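Sourdough starter at altitude – what's working for you?

Started by crustandcrumb
15th August

We moved up to Chambi this summer and I am having the best time relearning how to bake! The town sits at 3276 meters, and my starter (her name is Kulon, long story) has gone completely wild. She used to need all day to double. Now I feed her at breakfast and she's pushing at the lid before lunch!

My first loaves were huge, gorgeous and hollow. So I cut the starter way down, and last night's loaf had the best crumb I've ever made – even holes all the way through, and a crust that sang for ages on the rack.
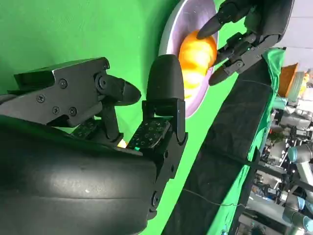 The dough was 524 grams of bread flour, 75 grams of starter and a good pinch more salt than I'd normally use. I let it go in the fridge overnight and baked it straight from cold. Who else is baking up high? I want to hear everything!

ryeguyjilora
Welcome to thin air! I'm down in Jilora, so not nearly as high as you, but I'd add more water. Flour up here is bone dry. I go up by a spoonful at a time until it feels like it did back home.

oldoven_lenari
Have to disagree with rye guy. More water is how I got three pancakes in a row. Keep the dough stiff and shorten the rise. Your loaf needs strength when the gas expands that fast.

ryeguyjilora
Were you using all-purpose, though? Strong flour will take it. Mine holds its shape just fine.

oldoven_lenari
Bread flour, same as you. I still say stiff. We can both be happy with our bread :)

tinybatch
Following this! Does the salt make a difference? I've been scared to touch it.

crustandcrumb
It did for me! It slows her down just enough that I can go out for the morning. I haven't tried it without the fridge, so maybe it's mostly the cold doing the work.

And okay, I'm splitting the next dough in two, one wet and one stiff, same oven. Loving this already.

oldoven_lenari
Now that I want to see. Put a pan of water on the bottom shelf for both. I pour in up to 200 ml, boiling, right before I shut the door.

ryeguyjilora
Agreed on the steam. Team wet, report back!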